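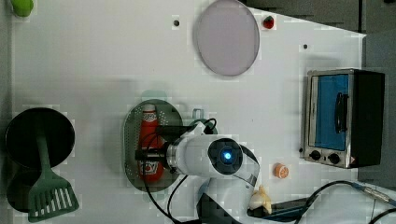 Play kitchen sets: storage by type or by station?

tollura_bench
Posted Sunday, April 29, 2018

Sorting out a mixed play kitchen for a classroom and I need a layout that survives daily use. Contents so far: toy toaster oven with a door and two knobs, black round pot, black round pan, green slotted spatula, red ketchup bottle, oval perforated tray, a large oval translucent plate, assorted small food. Everything gets used on one white table and goes back on one shelf.

Option A is by type: cookware together, dishes together, food together. Option B is by station: oven plus tray, pot and pan plus spatula, plate plus food. I lean toward B. The open point is the ketchup, which has no obvious station.

quarterturn
By type. Stations fall apart as soon as one piece is shared, and the tray is always shared. It goes in the oven, then it becomes a serving plate, then it holds the ketchup. You will spend every cleanup arguing about where it belongs.

shelfpin_573
Disagree with the above. By type works for adults who already know the types. Ask a four-year-old whether a perforated tray is cookware or a dish and you get both answers. With B the kid only has to remember what was next to what.

I would keep the bottle on the tray. It lies flat along the long axis and the pair lifts as one unit.

quarterturn
Fine until you need the tray for anything. Then the bottle is loose on the table again.

tollura_bench
Should have listed the drinkware too. There is a light teal-green mug with a handle and a light blue cup. Both normally end up on the right-hand side of the tray.
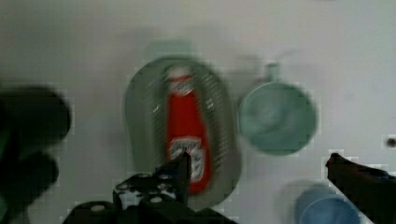
The mug is the more awkward of the two on the shelf. The handle adds to its footprint and it will not sit flush against a neighbor. I have been turning the handles to the back, which helps a little with depth and does nothing for width.

lowdrawer
What are you using for bins? We had the Goltura open trays and they are too shallow for cups. The Skilum ones with the cutout front are deeper and a mug clears the lip. Check the inside width before you order, the listed size is the outside.

shelfpin_573
Seconding Skilum for cups. For the pot and pan I would skip bins entirely. Pan on the bottom, pot on top, spatula across both. One stack, one label.

quarterturn
Spatula across the top is the first thing to hit the floor. Hook on the side of the shelf.

lowdrawer
Hooks at that height are an eye hazard in our building, so we were told to remove them. Check your rules first. A tall cup works if the handle is long – slotted end up.

tollura_bench
No hooks here either. The spatula will stay on the stack for now.

Current plan, B with one exception. Oven stays on the right of the table permanently, it is too bulky to move twice a day. Tray and ketchup as a pair. Pot, pan and spatula as a stack. Mug and cup in one deep bin. Large plate flat on the shelf with the strawberry and the rest of the small food in a lidded box next to it.

quarterturn
So that is by type for the cups and the food.

tollura_bench
Partly, yes.

shelfpin_573
Put the labels on the shelf edge, not on the bins. Bins get swapped. We relabeled everything in October for that reason.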